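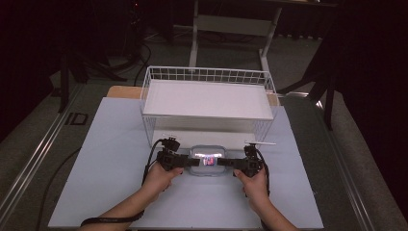 My work bag lasted eight years. The zipper gave out first, then the stitching on one handle, and in October the bottom corner wore through to the lining and I started losing pens. I put off replacing it because I don't like shopping for bags. There are too many of them and the photos all look alike.

I ended up with a Leite tote, the medium one, in dark brown waxed canvas with leather handles. I've carried it every workday for five weeks. I told a couple of people I would write down what I thought once I'd used it for a while, so this is that.

## What I was looking for

I carry a laptop, a charger, a paper notebook, lunch, a water bottle and usually a library book. I walk to the bus, stand on the bus, and walk again at the other end. The bag has to go on my shoulder over a winter coat. It has to close. I don't need a padded sleeve built in, as I already own a felt one that fits the laptop well and I'd rather keep using it.

I also wanted something that could go to a dinner or a meeting without looking like gym equipment. My old bag was gray nylon with a lot of straps hanging off it. It was fine when I bought it, but I got tired of tucking the straps in.

Weight mattered more than I expected. I put the old bag on the kitchen scale and it was much heavier empty than I had guessed. After that I checked the weight on everything, and a lot of sellers don't list it. I wrote to two of them and got one answer.

## The ones I didn't buy

The Etness Commuter was the first one I ordered. It's a nice-looking bag, all one piece of leather over the front, and the color was right. The trouble was the opening. It's narrow at the top and wide at the bottom, so you have to put things in at an angle. My lunch container went in on its side, which is no good for soup. I sent it back. The return was simple and the refund came through in a few days, so no complaints about the company.

I also looked at the Plarnano, which Gwawr Watkins has and likes. She let me borrow hers for a day. It's a backpack that turns into a briefcase, or a briefcase that turns into a backpack, depending on how you see it. The straps zip away behind a panel. She travels a lot and uses both ways of carrying it. I used it as a backpack all day and never touched the handle, and if I'm going to wear a backpack I would just as soon have a regular one that costs less. The inside is very good, though. There's a light gray lining so you can see where your keys are. I wish every bag had that.

There was a third one from a department store that I tried on in front of a mirror and put back on the shelf. The handles slid off my coat the moment I moved.

## The Leite

It weighs 700 grams empty. That's for the medium. The large is heavier and I think too big for a person my height -- I tried one at the luggage store in Nurkcombe and it hit me at the thigh.

The canvas is stiff when it's new. For the first week the bag stood up by itself on the floor like a box, and it has softened a little since then. It now leans over if there's nothing in it. The wax does come off slightly on light clothing at the beginning. I had a faint mark on a cream sweater where the bag rubbed at the hip, and it came out in the wash. I wouldn't carry it against a white shirt for the first couple of weeks.

The handles are long enough for a coat. They're flat leather straps, folded and stitched down the middle, and they stay on the shoulder better than round ones do. One of them was a bit stiffer than the other when it arrived. They feel the same to me now.

There's a zipper across the top, metal, with a leather pull. It catches on the lining at the far left end if I close it fast. I've learned to slow down for the last inch. I'd call that the main fault of the bag, and I see from the comments on their site that other people have had it too.

Inside, there's one zip pocket and two open pockets, and the rest is just space. I was worried about this and thought everything would slide to the bottom. Some of it does. I moved my small things into a pouch I already had, a flat one with a wrist loop, and that took care of most of it. The charger goes in one open pocket and my phone goes in the other. The water bottle is on its own, so I stand it in the corner next to the laptop and it mostly stays put.

The lining is dark brown, like the outside. See above about light gray linings.

## The monogram question

Leite will stamp your initials on the leather tab for a small extra charge. I went back and forth on this for longer than I should have. The case for it is that a plain brown tote looks like a lot of other plain brown totes, and I've already picked up somebody else's by mistake in a coat closet. The case against it is that you can't return a stamped bag, and you can't very well give it to your niece later on either.

I decided to get it. They offer gold, silver, or no color, which they call "blind." I picked blind. It's small and you have to tilt the tab toward the light to read it. The letters are straight and evenly spaced. It added several days to the order, and they did send a note saying so before they charged me, which I appreciated.

If you get it done, check the order of the letters on the preview. They put the last initial in the middle by default, in the old style, and there's a box to tick if you want them in regular order. I almost missed it. The style with the big letter in the center is a handsome one on towels but I think it looks crowded on a small tab.

## A few practical things

- The felt laptop sleeve fits with room to spare on both sides. A larger laptop would go in too, but you'd be fighting with the zipper.
- A standard folder fits flat. A three-ring binder fits only if you leave out the lunch.
- It has been rained on several times. The water beads up and I wipe it off with a dish towel when I get home. Nothing inside has gotten damp so far. I haven't been out with it in a real downpour.
- There are no feet on the bottom. I put it on the floor of the bus once and the canvas picked up some grit, which brushed off.
- They tell you not to machine wash it. You're supposed to sponge it with cold water and rewax it now and then. I bought the tin of wax and haven't opened it.

The order number started with 1806 and the customer service person asked me for it three separate times in one email exchange, so if you need to contact them, put it in the subject line. My question was about replacement zipper pulls. They sell them, but only in black.

## Price

It cost more than I had planned to spend. The old bag was about half as much and I got a long time out of it, so I can't say that paying more is the only way to get something that lasts. I do like looking at this one more. I like the way it sits on a chair, and my coat doesn't get snagged on it.

I'll write again after the winter, when I've had a chance to rewax it and see how the corners are holding up. The corners are where the last one went. Gwawr wants to know if the handles stretch, so I measured them this morning and wrote the length on the inside cover of my notebook.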